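The Office Kitchen Is a Hard Exam for a Rental Robot

Tuesday, November 7, 2023
By Ximeng Dong
Filed under: Opinion / Workplace Machines 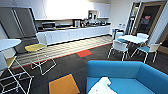 What the subscription promises

Bralteck now offers its tidying robot by the month, and the brochure says it will "take care of your break room." I have read the contract two times, and I think this sentence promises too much.

A break room looks easy to people. For a machine it is a place of many small decisions. The counter is crowded with appliances, cups and bottles. The floor changes from light flooring to carpet tiles. A white cloth lies crumpled on the blue sofa. Is it laundry, trash, or does somebody want it there? I would ask a colleague. The robot must guess, or wait.

The basic plan gives 22 hours of work each month, and 48 hours costs almost double. In my opinion the hours are the wrong thing to sell. I would like to pay for finished tasks: chairs returned to the table, cups brought to the sink. If the robot stands and thinks for ten minutes, why should this be my expense?

I am not against the product. Its arm is gentle and the support people answer quickly. But I would wait until May, when the first contracts end, and ask those customers if they signed again.

2 comments

Deming Long: We pay for the 48 hours and use maybe 40. The rest does not carry over, check page 3.

Hongmei Duan: Does the price include training it on your own room? Ours was extra.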